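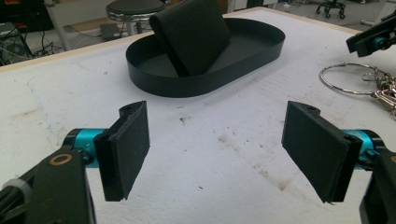

Wallet in the tray, keys still on the table, and the fingers of the Surnus hand grip open wide.

I have been living with the Surnus starter kit from Wullitetti since June, and I find I want to defend it, which surprises me a little, given how much I grumbled over the price. It costs 400 dollars, and for that you get a hand-held gripper, a box of spare pads and 3 months of the service that turns your demonstrations into something a robot arm can try to copy.

My friends ask why anybody would pay to tidy up their own wallet and keys with a pair of black pads, and it's a fair thing to ask. But I spent years around the big automation packages, the kind Kalogeropoulos sells to warehouses, and I never once felt that the people who knew the job had any say in how the machine did it. With this kit, the person who knows the job holds the tool. I like that very much (more than I expected to!), and I would happily give up some polish to keep it.

And there is polish missing. The manual promises you'll be comfortable in 10 minutes, and my wrist would put it closer to 40. Keys are a misery, a great jumble of loops and clips that never lie the same way twice, and the guide skips over them with one cheerful paragraph. I also think the service should be sold separately, so that a school or a small shop could buy the grip now and decide about the rest later. Zudutwood does it that way with its older kit, and I've never heard a customer complain.

Still, I keep picking the thing up on a Sunday afternoon when I have other chores waiting, and I've already ordered a second set of pads.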